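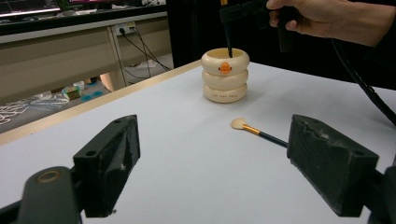 Section 2. Setting up and using the stacking holder

Before you start

Please read this section one time to the end before you put the holder on your table. The instructions are for the Naltness Driltard 808, which is the three-tier round holder for makeup brushes and small tools. If you have bought the holder together with the Andton drawer insert, do this section first and the insert after.

You will need:
A flat, dry table or shelf
A soft cloth
Warm water and a little dish soap
The brushes you use most often

2.1 Washing the tiers for the first time

1. Take the tiers out of the box and remove all paper and tape.
2. Put the three tiers side by side. Check that the rims have no chips or sharp places.
3. Wash each tier by hand in warm water with a little dish soap. Use the soft cloth only.
4. Rinse well, inside and outside.
5. Put the tiers upside down on a towel and leave them overnight.

CAUTION: Do not put the tiers in the dishwasher. The duck emblem on the top tier and the small lettering on the bottom tier can be damaged by strong detergent.

Note: A light smell from the packing is normal. It goes away after about 48 hours in open air. Do not put brushes inside before it is gone.

2.2 Stacking

1. Choose the place for the holder. Keep a free space on the side of your writing hand, so that you can lay down a brush while you work.
2. Put the bottom tier on the table. It is the one with the small lettering. Turn it until the lettering looks to you.
3. Put the middle tier on it. The middle tier is plain and has no front side, so you can turn it as you like.
4. Put the top tier on the middle tier, with the open rim up. Press gently with both hands until the tier sits down and does not move.
5. Turn the top tier until the duck is over the lettering.
6. Touch the holder on the side with one finger. If it rocks, lift the upper tiers off and check that there is no sand or hair between the rims.

CAUTION: Do not lift the holder by the top tier alone. The tiers are held by their shape and they have no lock. Put one hand under the bottom tier and the other hand around the middle.

Note: It is also possible to use only the bottom and top tiers, for short brushes. Two tiers without the top one are not recommended, as the rim of the middle tier is lower inside and the brushes lean too much.

2.3 Putting the brushes in

The inside of the stack is open from the top tier down. When the stack is complete, it holds 1,027 ml, but please do not fill it to this point with anything. It is not a vase.

1. Start with the longest brushes. Let them down slowly with the handle first, until the end of the handle touches the bottom.
2. Put the shorter brushes after, around the long ones.
3. Put the sponge applicators last. The soft end must always be above the rim and must not be pressed against another brush.
4. Stop when the brushes do not stand freely any more. A tight holder bends the hairs.

CAUTION: Do not drop a brush in from above. A metal ferrule or a hard handle can make a mark at the bottom of the holder, and the handle can crack where it goes into the ferrule.

If a handle is too short and disappears in the holder, do not turn the holder over to get it out. Take off the top tier first, then take the brush with your fingers.

2.4 During use

1. Take out one brush at a time. Hold it by the handle, not by the sponge or the hairs.
2. When you change to another brush, lay the first one flat on the table beside the holder. Check that the applicator end does not touch the edge of a compact or a wet cloth.
3. When you finish, wipe the handle and ferrule before the brush goes back.
4. Wash applicators with cream or liquid product the same evening. Dry them lying flat.

CAUTION: Never return a wet brush to the holder. Air moves very little in the lower tiers, and water that runs down the handle stays at the bottom.

Note: On a white or light table, loose powder is difficult to see. Wipe around the bottom tier when you wipe the table, and lift the holder once a week to clean under it.

2.5 Moving and storing

1. Take all brushes out.
2. Separate the tiers from top to bottom, with a small turn to the left and right. Do not use a knife between the rims.
3. Put a sheet of paper between the tiers if you stack them in a box.
4. Keep the box away from heaters and from a window with strong sun. The cream color can become more yellow with time.

If the tiers do not come apart, leave the holder in a cool room for one hour and try again. If it still does not help, write to Clifford Paquette at the Naltness service desk and tell the model number, which is on the paper label of the box. Spare tiers can be ordered one by one from Sachdeva, the parts supplier. Please say whether you need the top, middle or bottom tier.

Continue with section 3, Cleaning and removing stains.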